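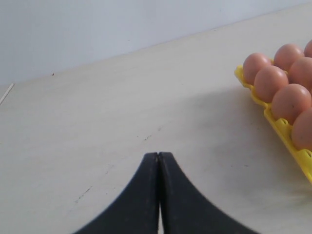 Inspection before purchase: egg handling station, Kinside packing room
Filled in by: Marloes Lambrechts
Date: 2019-08-19

1. Gripper fingers close fully. OK. Scuffing is only on the surface. I would still budget one spare pair, 41 euros from Okar.

2. Emergency stop within reach of the operator. OK.

3. Table surface. To improve. There are scuff marks and a scratch line. Hughes offers a new top for 362 euros, please decide before we order the arm.

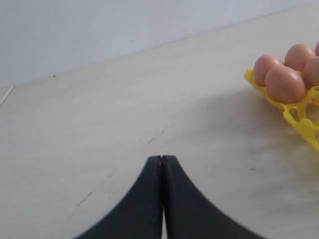
4. Egg tray held in position. Not OK. We need a fixed stop for the tray. It is missing in the Wustelia quotation and I have asked them to add it.

5. Grip force limit written in the manual. OK, but only in the annex.
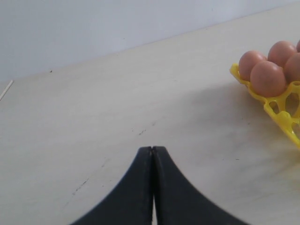 6. Guard on the operator side. Open point. The price is 502 euros without mounting. I propose to take it from this year's budget and to move the second tray feeder to July.

Next check: after delivery of the guard.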